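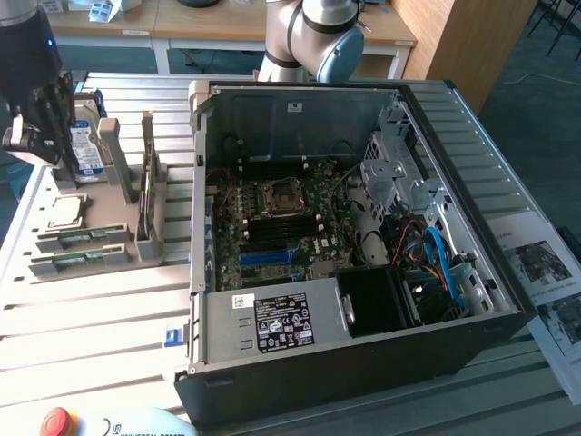
Teaching an arm to build a computer, one careful hand at a time

Oana Lazăr had been talking for a good while before I managed to ask her anything, and I didn't mind in the least. She runs the teaching side of a small project at Urdale called Cira, where people show robot arms how to put desktop computers together. The arms don't get a program in the old sense. They get demonstrations, lots of them, given by a person who either holds the arm and moves it or drives it from a separate set of handles across the table.

"You do the job, the arm does the job with you, and all of it is kept," she says. "Where the joints were, how far open the fingers were, what the cameras saw. Then you put everything back and do it again. And again! I think people imagine something grander."

The job at the moment is a familiar one to anybody who has ever upgraded a PC at the kitchen table. There is a tower lying on its side with the panel off, and a grey plastic fixture beside it that holds the parts: a processor, two memory modules, a hard drive standing upright in its slot. The arm picks a part from the fixture, carries it across to the case and fits it. That's the whole thing, and Lazăr has been at it since December.

Why computers? I had expected something about factories, but the answer was a good deal more practical.

"Because it has everything in it," she says. "The processor has to go down flat with almost no force at all. The memory needs a real push, and it needs it evenly at both ends. The drive is heavy by comparison and it has to slide. So in one box you've got gentle, firm and awkward. And you can buy old towers for next to nothing, which helps when you're going to fit the same stick of memory 253 times."

She means that figure literally. It was the number of memory demonstrations in the first batch, and she can still tell you which of them were thrown out.

By hand or by handle

There are two ways of teaching in use at Cira, and the people there have firm opinions about both. In the first, the arm is put into a mode where it goes slack enough to be pushed about, and the teacher simply takes hold of it near the wrist and leads it through the task. In the second, the teacher sits a little way off with a pair of handles, and the arm copies what the handles do.

Hélène Cormier is the great believer in the first way. She came to the project from repairing clocks and she likes to feel what she's doing.

"When I lead the arm myself, I know when the drive has come clear of the slot," she says. "I feel it let go. With the handles I have to see it, and seeing is slower. My hands have always been quicker than my eyes."

The trouble with leading by hand, as she freely admits, is that her arms get in the way of the cameras. A model that learns from pictures ends up learning from pictures full of Hélène's sleeves. It's also tiring. She reckons she's good for 22 demonstrations in a sitting before her shoulders start making decisions for her, and the recordings show it – the paths get lower and the corners get rounder.

Irina Sima prefers the handles, and she was delighted to be asked about it. "I'm left-handed, I'm short, and I can't reach over a table and hold a robot steady for an hour," she says. "With the handles none of that matters. I sit down, I've got my tea well out of reach, and I can be precise all afternoon. You lose the feel, yes. But you learn to read the small things. When a part catches, the wrist of the arm gives a tiny shiver. After a week or so you're watching for that without knowing you're doing it."

The two of them swapped for a while, to see what would happen. Cormier's recordings on the handles were slower than Sima's but very smooth. Sima's recordings by hand were, in her own words, "like somebody walking a large dog". Both sets were kept.

The part in the slot

I asked Lazăr to take me through what makes a demonstration a good one, and she chose the hard drive, as it's the part new teachers always think will be easy. It stands upright in its slot in the fixture, so the fingers come down from above and close on it from either side.

"Everyone goes too fast at the start," she says. "They're nervous about the placing, so they hurry through the picking to get to it. But the pick decides the place! If you've taken the drive a bit crooked, it'll be crooked all the way over, and then you're wriggling it about at the other end and the arm is learning to wriggle."

So she teaches people to pause. Come down over the drive, stop, look, then close the fingers. Lift straight up until it's clear, stop again, and only then start across. The pauses go into the recording with everything else. At first there was some worry that the arm would learn to dawdle, and it did, a bit. They trim the longer waits afterwards and leave the short ones in.

She's also quite strict about leaving mistakes alone. If a teacher takes the drive badly and puts it back for a second go, that recording is kept and marked as a recovery. Of the first batch of drive demonstrations, 129 were clean and 15 were recoveries, and she'd have liked more of the second sort.

"A model that has only ever seen things go well has no idea what to do when they don't," she says. "It just carries on with its hand shut, ever so confidently, holding nothing. I've watched that more often than I'd like. It's quite sad."

The memory comes next in difficulty and the processor after that. For the processor the teachers lower the chip over the socket, let go as late as they dare, and leave it be. No pushing at all. Cormier is the best at this by some distance, and Sima says she's tried to copy her and can't work out what she does differently.

Paper beside the arm

One thing I liked very much was how much of the work still runs on paper. Printed instruction sheets live on the table by the computer, black-and-white photos of the insides with captions, and the teachers do look at them. Gheorghița Hodoroagă keeps them up to date. She joined to look after the parts and has become, by general agreement, the person who decides what order things happen in.

"If each teacher does it in her own order, we're really recording several different jobs," she says. "So there's a sheet, and the sheet says which memory slot, and which way round the module goes. I don't mind how you move your elbow. I do mind which slot."

She's changed the sheets more times than she cares to remember. An early version had the drive going in first, which sounded sensible until the teachers found themselves reaching past it for everything else. Now the small parts go in while there's still plenty of room. She tests each new version by handing it to someone who hasn't read the old one and saying nothing.

She also resets. After a demonstration, every part comes out of the case and goes back to its own place in the fixture, and somebody has to do that by hand. I asked whether the arm might be taught to do it. Hodoroagă laughed and said that was Qistina Lau's department.

What the arm makes of it

Lau trains the models. She works two rooms away and comes in mostly, she says, to complain. In fact she was the most excited of anyone I spoke to, and had to be steered back more than once from a long and rather wonderful account of memory latches.

"The latches are white at the tips, so they're easy to see, and the model loves them," she says. "It had decided they were the most important thing in the world. We put in a different board with darker ones and it was completely lost. It went and hovered over the wires."

Her answer was to ask for more variety. The tower gets turned a little between sessions, or shifted along the table. The blinds go up and down. She'd like a second make of case as well and has her eye on one. Teachers tend to dislike all this, as they've just got comfortable with where things are, but the results have been encouraging. With the case moved to a spot it had never been in during teaching, the arm now gets the drive out and over to the cage on most tries. Seating it is another matter. Lau thinks the last little slide needs a sense of touch that the present set-up doesn't really have, and there's talk of trying a wrist sensor from a firm called Gevent.

And the resetting? She's tried it, using the same recordings played backwards as a starting point.

"Terrible," she says, very cheerfully. "Pulling out isn't pushing in the other way round. You have to open the latches first, and there's no moment in the forward recordings where anyone does that with the module already sitting there. So we need people to teach it properly. I've asked Hélène. She's thinking about it."

Cormier, when I passed this on, said she'd thought about it and would do it, so long as the first sessions were done her way, with her own hands on the arm. Sima has already put in for the second lot. The sheet for it is half written, and Hodoroagă wants it on the table by Sunday.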